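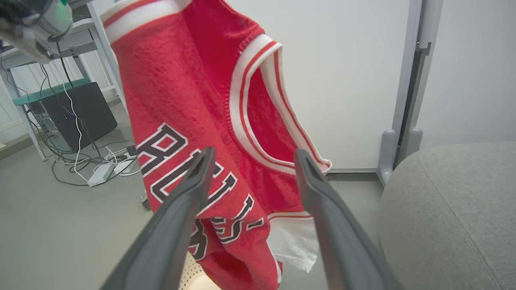
Camisola vermelha segura por cima, vista da câmara do punho, com os dedos da pinça ainda abertos.

Oda, estação de dois braços para roupa desportiva
Fabricante: Filtar
Categoria: Manuseamento de têxteis

Quem já passou uma tarde a separar equipamentos de basquetebol sabe que o tecido não ajuda. Uma camisola cai sempre de maneira diferente, os calções vêm do avesso, a manga de uma peça entra no decote de outra. Foi para esse trabalho que montámos a Oda, e continuamos a gostar muito de a ver trabalhar (sim, mesmo depois de tantas horas ao lado dela!).

A Oda tem dois braços, cada um com uma pinça de dois dedos. Um braço levanta a peça e deixa-a pender, o outro procura um canto ou uma bainha por onde pegar. As câmaras nos punhos veem de perto a malha, os debruns e as letras estampadas, e uma câmara mais alta acompanha os dois braços ao mesmo tempo. A peça pode depois seguir para um cesto ou ficar estendida numa superfície, à espera de quem a dobra.

O que muda para a equipa

A primeira instalação fora da nossa oficina foi na Rindham, uma lavandaria que trata equipamentos de clubes e escolas. Passam por lá 600 peças por turno, e até à chegada da Oda todas eram desembaraçadas à mão, de pé, junto à saída das máquinas. As pessoas desse posto continuam na mesma sala. Agora verificam costuras, decidem o que vai para arranjo e preparam as encomendas por clube, um trabalho que antes ficava para o fim do dia, quando já ninguém tinha braços para mais nada.
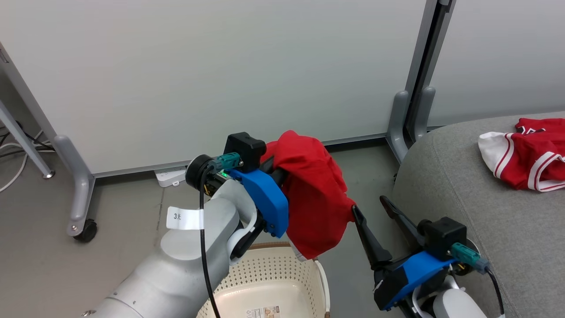

A mudança mais comentada na Rindham foi a das pausas. Com a triagem à mão, parar dez minutos queria dizer voltar a um monte maior. Com a estação a trabalhar ao seu ritmo, o turno da manhã passou a tomar café todo junto, às dez e meia, e a conversa sobre as peças difíceis acontece ali mesmo. Várias afinações da versão atual vieram dessas conversas: o botão de pausa ficou mais baixo, o aviso sonoro ficou mais discreto e o cesto passou a poder ficar entre os dois braços, ao alcance de ambos.

Também houve coisas que correram menos bem, e preferimos contá-las. Os nós de cordões continuam a dar trabalho, e duas peças muito enroladas uma na outra podem ser levantadas como se fossem uma só. Nesses casos a Oda pousa tudo, chama alguém e espera. Na Rindham chamam a isto «pedir mãos» e a expressão já entrou no nosso manual.

Aprender a trabalhar com ela

A formação dura 14 horas, repartidas por vários dias, e faz-se no próprio posto, com a roupa da casa. Não é preciso saber programar. Ensina-se uma peça nova guiando os braços: pegar, levantar, mudar de pinça, pousar. Quem tem anos de lavandaria costuma ser quem melhor ensina, por saber de cor onde uma malha estica e onde aguenta.
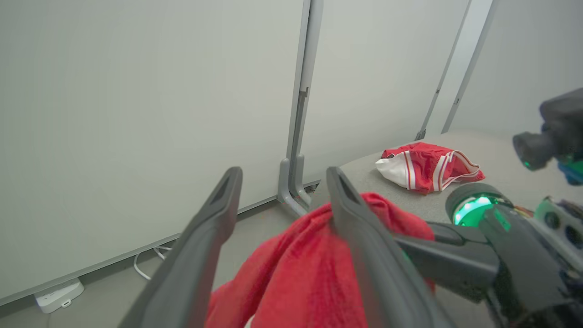 Tecido vermelho preso na pinça, com uns calções vermelhos e brancos pousados ao lado.

Características

Braços: dois, com pinças de dois dedos
Carga por pinça: 800 g
Câmaras: uma em cada punho e uma superior
Peças indicadas: camisolas, calções, panos e toalhas pequenas
Mudança de tipo de peça: 35 segundos, no ecrã da estação
Paragem: botão físico de cada lado e pausa no ecrã

Instalação e assistência

A montagem e a manutenção são feitas pela Skaltolis, que visita o local antes da entrega para ver tomadas, passagem de cabos e espaço de circulação. Pedimos que essa visita inclua as pessoas do turno. A altura do cesto e o lado por onde a roupa chega ficam decididos com elas.

Os dedos das pinças são peças de desgaste e trocam-se sem ferramentas especiais. Cada estação leva um par suplente na caixa.

Demonstrações na oficina da Filtar às quartas-feiras, da parte da tarde, com marcação. Tragam roupa vossa, de preferência a mais complicada.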